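ok so February project at my place: make the little back room into a room I can stand to be in. going to post as I go because otherwise I'll quit halfway

background for anyone new, it's a small room off the kitchen that has been the "put it there for now" room for as long as I've lived here. a long white desk, a tall silver fridge, and (until last night) a mountain of stuff on every surface

the desk is the long kind that runs down the whole left wall. I love it. I got it secondhand from the Osei office furniture place when they were clearing out, and the front edge has this slight curve so you never get that sharp line across your forearms

step one was just getting everything off the desk. I found 3 tape measures, a bag of birdseed (I don't have birds??) and the manual for a rice cooker I gave away

then wiping it down. it's plain white so it shows everything. most of it came up with dish soap and warm water, but there are some faint scuffs down at the left end that are not going anywhere. tried the baking soda paste, tried one of those sponge eraser things from Zovau, same scuffs. we live together now

please don't tell me to use toothpaste, four of you have already messaged me about toothpaste

ok fridge talk. it's the overflow fridge, so it's got drinks, big pots of soup, the stuff I cook ahead. the freezer is the part I was scared of

took me most of the morning. found a Jirkura dumpling bag with two dumplings in it. two! who puts back two dumplings. (me, I did that)

my rule now is that anything going into the freezer gets masking tape with the name and the month on it. I wrote "soup Feb" on five tubs and felt like a restaurant

someone asked about the gap between the desk and the fridge. I left the desk stopping just short so the door can swing without hitting it. in my first layout I had it shoved right up close and every time I wanted milk I banged the corner. measured it properly this time, 60 inches from the fridge to where my chair goes, lots of room to turn around with a pot in my hands

speaking of money, I priced out a built-in desk for that wall once and the quote came back at 800 dollars. for a shelf with legs! I paid a tiny bit of that for mine and spent the rest on groceries

the fridge front is a whole other thing. silver doors and fingerprints, you know how it goes. damp microfiber cloth first, then a dry one, going up and down with the grain. the Tralulau spray people keep recommending left streaks on mine so I'm back to the cloth

things that are allowed to live on the desk from now on: lamp, laptop, one cup. that's the list. I'm giving it a week before there's a pile of mail

still to do: the shelf, the bin of mystery cords, and finding a home for the birdseed. will report back tonight if I still have the energy 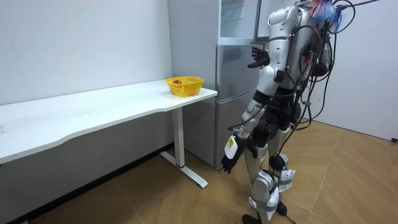 How often should I defrost an overflow freezer that doesn't do it by itself?

Whenever the frost gets to about a quarter inch thick, and for most people that ends up being once or twice a year.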